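Print | E-mail this ticket

Solla guest rooms: open and recently closed faults

Ticket: TV remote "missing" from bedside table
Area: Guest rooms, corner table beside the bed
Priority: Low (raised to Medium by a guest, lowered again by me)
Status: Closed, pending the next one
Last updated: August 1, 2021

Original report, as typed at the front desk:

"Guest says no remote in room. Guest has looked everywhere. Guest would like to watch the television. Please bring remote."

Action taken: brought remote. Guest now has two remotes, one of which has not been found. Guest asks which one works. Both work. They work at the same time, if two people on the same bed hold different views about the volume.

I've merged this with the other reports on the same subject. They were filed under Television, Furniture, Lost Property and, once, Plumbing. What follows is the whole history in one place, so that whoever picks up the next one can skip the part where we order more remotes.
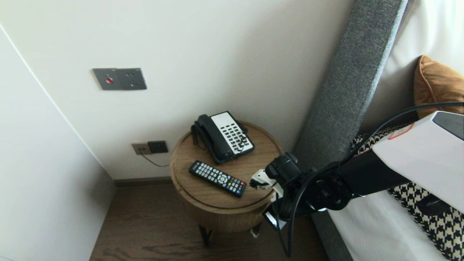

R. Czerwiński
Rooms and Fittings Coordinator, Solla

The table is the Bello, the round one we took when the old square bedsides were retired for taking the skin off people's shins. It's a good table. It fits in the corner between the wall and the headboard, it has a raised rim so that pens and tablets stay put, and it has no corners. I was on the side of the Bello from the start and would like that noted, given how the rest of this ticket goes.

The difficulty is that it's round and not very big, and we've asked it to hold a full-sized desk phone. Once the phone has taken the back half, what's left is shared by the remote, the guest's own phone, the guest's glasses, a cup, and whatever paperwork we've decided guests want to read in bed. Something has to go. It's nearly always the remote.

Log

Entry 1. First report. Assumed theft. A replacement came out of the cupboard and I wrote a fairly cool note about guests and honesty. I withdraw the note.

Entry 2. Second report, different room. Replaced batteries in a remote that was not the missing one. I can't reconstruct the thinking here.

Entry 3. Bastix, who supply the remotes, offered us a better price if we took 1,000. For 2,000 they would include delivery. I asked for 30 and was passed to a different department. We did not proceed.

Entry 4. Went up to look for myself. Checked under the bed, behind the headboard, inside the pillowcases, and in the folds of the houndstooth piece on the bed. That last one is a serious suspect in general: black remote, black-and-white check, low lamp. I have personally sat on a remote that I was in the middle of looking for.

Entry 5. Found it. It was under the tabletop, in the lower part of the Bello.
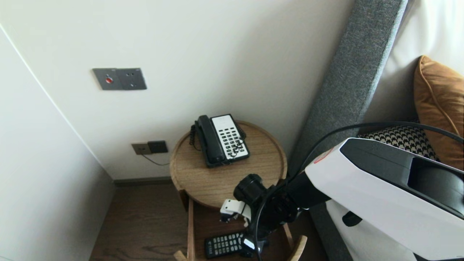 I would like to say I went straight to it, but I'd been kneeling beside that table for a good while by then, with my torch pointed at the skirting. Standing up, you look down on the top and see the phone. Lying in bed, you see the phone from the side. The only way to see the lower part properly is from the floor, and our guests don't pay to be on the floor.

So the cause is settled. Somebody, either a guest making room for a cup or one of us making the top look neat, puts the remote down below. It's a perfectly reasonable place for a remote. Then that person checks out or goes off shift, and takes the information with them.

Things tried since

Moving the phone. It doesn't want to go. The handset cord is the curly kind and flops off to the left wherever you put the phone, so sliding everything left only hangs more cord over the side. Turning it around means you dial upside down. I tried this and reached the kitchen.

Putting the phone on the floor. Lasted 2 nights. No comment.

Getting rid of the phone. Raised with management. Apparently guests like knowing it's there, in the way people like knowing where the stairs are. Fine.

Sticking the remote down. Vetoed by housekeeping, who would have had to clean around it, and who know where I sit.

A printed card reading "YOUR REMOTE MAY BE BELOW." This worked for almost a week. Then the card was put away down below, with the remote.

What we do now

1. On every turnover, check the lower part of the table before doing anything else to it. Bend your knees. Use a hand as well as your eyes; it's dark under there in the evening and the remote is black.

2. Put the remote on top, in front of the phone, on a slant. If you line it up square with the phone it looks like part of the phone, and I've had that ticket too.

3. Tuck the handset cord in on the left so it isn't lying across the space you just cleared. It will come out again. Tuck it in anyway. 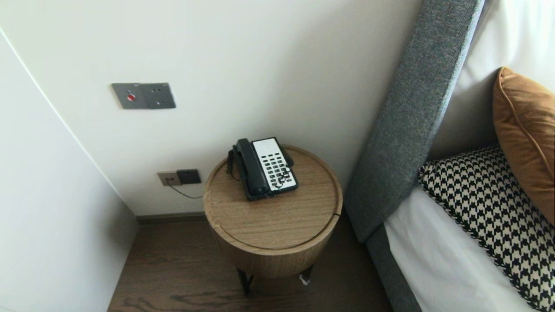

4. Wipe the rim. Crumbs collect where the top meets it, and a dry cloth only sends them round in a circle. Slightly damp, then dry.

5. If the remote still can't be found, check the bed, including beneath the orange cushion, and only then ask the desk for a spare. Write the room on the slip. "Upstairs" isn't a room.

Still open, and not to be added to this ticket: questions about the wall plate above the table with the little red button. That has its own ticket, under Electrical. Please don't press it to find out.

Spare remotes remaining in the cupboard: plenty. They all came back once people started looking under the tables.

Print | E-mail this ticket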